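Reports > Grants > Community Readiness

Ornberg Fund — interim report, Sirkville flood and storm readiness
Submitted by Harish Chauhan, 2022-07-31

Sorry this is a short one, all hands on the shelter inspection this week. Full accounts to follow in September as agreed.

Where we are. Main shelter at the school hall is signed off for 89 people overnight. The old figure was higher but the county changed the floor space rule and we lost the stage area. Second site at Wannasri Road still not signed off — the ramp is fine now, the back exit isn't. Builder has quoted, quote attached separately. If the Fund is happy for us to move money across from the signage line we can get it done before the worst of the season. Need a yes or no on that please.

Warning system. Text alerts live since spring. Passed 1,000 numbers registered, which was the target for year end, so ahead there. Weak spot is still the lower end by the river, lots of older residents, landlines only. We have gone back to door knocking. 14 street wardens trained, five more streets with no one. Have asked the two churches and the allotment people. One possible from the allotments.

Test alert went out on a weekday morning and most people got it within a few minutes. A fair number of complaints that it didn't say TEST until the second line. Fair point, wording changed. We also had it go to people who moved away years ago, so the list needs a clean. Not glamorous but it is on the plan.

Sandbags. Store at the depot is full. Collection point for the north side still being argued over with highways, who want it moved off the verge. Our preference is the lay-by. Nothing from them since the last meeting and I will chase again. In the meantime residents have been told to collect from the depot only, and the leaflet says so. The first print run had the wrong opening times, reprinted at the printer's cost.

Generator. The Nondis unit was delivered late and then the changeover switch was the wrong type. Replacement fitted. Ran it under load for an evening with the kitchen and the hall lights on and it held up well. Fuel storage is the outstanding question, fire officer wants a separate locked cage, we had budgeted for a cabinet. The difference is not huge but it isn't nothing either.

Storage and tools. Pegboard has gone in for the small kit, so it can be seen and checked without emptying boxes. Check sheet is being written, one page, to be signed monthly.

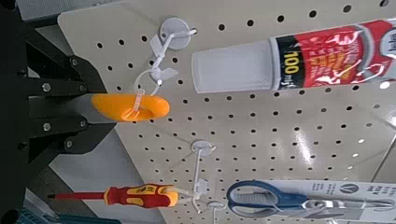
Pegboard panel with an orange plastic item hung up.

Money. Spend is under profile, nearly all of it down to Wannasri Road being held up. Radios came in slightly over. Training under, the second first aid course was cancelled by the provider and we have rebooked. No requests for extra funds this time — only the move from signage as above.

Risks, in no order. Highways not replying. Back exit. Wardens by the river. Me being the only one with the login for the alert system, which needs sorting and will be sorted before I go on leave.

Next steps: get the exit work ordered once you confirm, finish the list clean, recieve the fuel cage quote, second overnight exercise in September with the main shelter open and cots out. You are welcome to send someone to that, just let me know so there's a parking space.

Harish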